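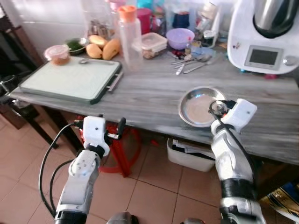 Right gripper over the steel bowl, left one parked at the near edge of the table.

Druneck Forum > Software > Perception and Planning
Thread: Planner thinks the rim of my steel bowl is a hole

slowjoint
March 18, 2025
Hi all, long time reader, I mostly post in the cabling section. I've got a bimanual setup doing kitchen table stuff and I'm stuck on the dumbest object on the table, the shallow stainless bowl. The task is simple on paper: right arm pinches the rim, lifts a little, slides the bowl toward the middle, lets go. Left arm waits its turn.

I'm running Velach for segmentation and the scene model, Granine for planning, and my own glue in between (sorry in advance). The mask on the bowl is great. The point cloud under the mask is garbage! I get a decent patch from the inside of the bowl, where the metal is dull, and then the polished rim is either missing or sits way below the table. Velach fits a shape to whatever is left and hands Granine a bowl that's too small and too low. So the planned pinch ends up inside the bowl, one finger goes over the rim fine and the other one wants to go through the metal.

On the last run I dumped the cloud and had 784 points inside the bowl mask, nearly all of them on the inside. The mangoes and the cutting board come out beautifully, by the way, it's only the shiny stuff and the clear stuff.

Things I've tried: turning the depth confidence threshold down (more points, worse points), averaging over several images with the arm still (no change), and moving the head camera pose a bit. Anyone have a rim grasp on polished metal that works more than half the time?

mapframe
Welcome out of the cabling section. You're not going to get the rim from depth, so stop asking depth for the rim. The mask already has the outline of it in color. Fit an ellipse to the outer edge of the mask, assume the bowl stands flat on the table, intersect with a plane at rim height, and you've got a circle in 3D. Velach has an option for this, it's called planar_round or something close to that, buried in the shape priors section of the config.

The one thing it needs from you is the rim height. I measured mine with a ruler and typed it in.

slowjoint
Oh nice, I saw that option and assumed it was for plates. What happens with stuff overlapping the outline though? When the gripper is over the rim it's covering part of it, and that's exactly when I'd like a fresh estimate.

mapframe
Don't take a fresh estimate then. Freeze the pose when the gripper gets close and go in on the frozen one. The bowl isn't going anywhere.

torquey_mctorqueface
Gonna disagree with the frozen pose. It's fine until your approach nudges the bowl, and a light steel bowl on a smooth table WILL get nudged. Then you're closing on a place where the rim used to be and you have no idea.

I'd skip most of the perception work. Get the gripper over the rim with the fingers open wide, come down slowly until you feel the wrist load change, back off a hair, close. If the fingers stop before fully closed, you've got a rim. The open gripper eats a lot of position error. I've run it that way for months on metal bowls and pans and my estimate of where they are is frankly bad.

mapframe
You've run it on one arm with a wrist sensor. Does OP have a wrist sensor?

slowjoint
No wrist sensor. I have joint torque estimates from the motor currents and they're noisy. I can tell when I've hit the table. I doubt I can tell when I've brushed a bowl.

torquey_mctorqueface
You can tell more than you think if you go slow and subtract the gravity model first. Log the elbow joint on a straight down move with nothing under the gripper, then the same move over the bowl, and look at the difference. Don't look at raw current, it's a mess on everybody's arm.

But ok, fair, I was assuming a sensor.

quiet_quaternion
Before you go down either road, can I ask about the glue? Which time stamp are you using when you transform the cloud into the base? I had a "shiny object problem" in February that was half shiny object and half me grabbing the latest head pose instead of the one that matched the depth image. Static objects looked ok because the head was mostly still by the time I planned, and then every so often something would be shifted by a couple of centimeters for no reason.

Also the cables. On your left arm they hang down in loops off the gripper. Are those in your collision model? Granine won't know about them, and it'll happily sweep them along the front of the table.

slowjoint
Uh. Latest head pose. I'm looking at my own code right now and there's a comment that says "fix this later".

Cables aren't modeled, no. I padded the gripper's collision shape by a fixed amount and called it a day. Which has its own problem: with the padding on, Granine refuses a lot of approaches to the utensils because they lie flat and the padded gripper is always "in" the table. I ended up with a per object padding table, which I hate.

quiet_quaternion
Per object padding is a trap, I've been down there. Put a capsule on the cable side only and leave the finger side tight. You can attach extra shapes to a link in the Granine scene file without touching the robot description. Then allow contact between the fingertips and the table surface, but only the fingertips, and only in the last stretch of the approach. The rest of the gripper stays strict.

mapframe
+1 on the capsule. I do a fat one so it covers the swing.

torquey_mctorqueface
A capsule doesn't model a loop of cable though. When the wrist rolls, the loop moves to the other side of the link and your capsule is guarding air. I'd rather limit the wrist roll in the planner and lose a few grasps.

quiet_quaternion
True for big rolls. For a rim pinch you barely need any roll since the bowl is round and you can pick whichever bit of rim suits the wrist. So both? Limit roll, add capsule.

slowjoint
Ok doing both. The rim point choice is a good thought, right now I sample grasps evenly all the way around and let Granine sort it out, and it spends forever throwing away the ones on the far side.

kettlebase
Hopping in with a dumb question because I have nearly the same table problem (mine's a glass jar). Is anybody using the Kuipers depth completion node? It claims to fill in transparent and reflective stuff. If it works, the ellipse trick isn't needed at all.

mapframe
Tried it. On clear things it gives you something that looks like a bottle and is in the wrong place, and it looks so smooth you trust it. A hole in the cloud at least tells you there's a problem.

quiet_quaternion
I like it better than that. I wouldn't grasp from it, but I feed it to the collision scene, where a wrong-ish blob where the clear bottle stands beats free space. The planner going straight through a bottle it can't see is how I ended up mopping. Keep it out of the grasp pipeline and it's useful.

kettlebase
So two clouds, one for avoiding and one for grabbing?

quiet_quaternion
Yep. Avoid with the filled one, grab with the raw one plus a shape prior. Costs you some compute. Put a flag on it so you can see in the logs which one a pose came from, or you'll go nuts.

mapframe
I can live with that. Still wouldn't do it near the fingers.

slowjoint
Update, been at it all evening!

Fixed the time stamp thing first. The clouds for the cutting board now land on top of each other from one head pose to the next, and before this they were visibly smeared, I'd just gotten used to looking at it. So thank you quiet_quaternion, that's been in there since my first week.

Then planar_round (that really is the name). It did not work out of the box on Velach build 1861, it kept throwing the fit away because the depth inside the mask disagreed with the plane. You have to set the depth weight to zero for that class, otherwise the junk points vote. With that set, the rim circle is within 5 mm of where I measure it, wherever I put the bowl on the right half of the table. Farther left toward the tall clear bottle it gets worse, I suspect the mask is leaking into something but I haven't looked.

Pinching is a lot better. Still not perfect, I get a failure where the inner finger comes down on the rim itself and pushes the bowl away, which is torquey's nudge exactly.

torquey_mctorqueface
I'll take that as a point for me :) Shift the whole grasp toward the inside by half the finger thickness, and do the slow descent with a current threshold as a stop only. You don't need it sensitive enough to find the rim, just enough to quit pushing.

mapframe
Or re-run the ellipse after the descent using only the visible part of the outline. A partial arc is plenty if you hold the radius fixed from the first fit. I take back part of what I said about freezing, freeze the radius and not the position.

slowjoint
Fixed radius, partial arc, I can do that with what I've got. Trying the inward shift first since it's a one line change. What finger opening are you both using on the way down? I'm at full open and the outside finger gets pretty close to the spoons and forks on that side when I pick a rim point over there.

torquey_mctorqueface
Full open, but I clear the table first, so don't copy me.

quiet_quaternion
Three quarters or so for me. And give the rim points near the utensils a cost in the sampler so it prefers the open side of the bowl. Granine takes a cost callback per grasp, there's a sample in the scene tools folder next to the one for attached shapes.

slowjoint
Found it. Will post logs once I've got the left arm back in the loop, it's been parked this whole time and I'm scared to see what the roll limit does to it.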